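My tubers are sleeping

2019-11-28

The leaves of my climbing plant from Burnarier went yellow in May, and since then the pot looks dead. It is not dead. The first year I did not know this and I gave it water every morning, until the tuber became soft and I had to throw it away.

Now I do it differently. When the last leaf falls, I stop the water and put the pot on the shelf in the shed. The second plant, which I ordered from the Paterson nursery, rests for a shorter time -- I do not know why.

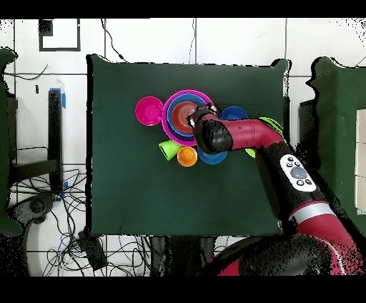 Bowls in many colours, one inside the other.

For the seeds I use a mix of sand and old compost. From a packet of 20 seeds I got 12 small plants, and this is my best result until now. A friend in Nendida has sown 500 in one season, but she has a real greenhouse and much more patience.

The young stems are thin like thread and they need something to climb. I give them dry twigs, 60 cm long, pushed in at the side so that they do not hurt the tuber. Next week I will repot the biggest one, if the wind stops.

Contact | © 2019 Ustach Garden Notes | Back to top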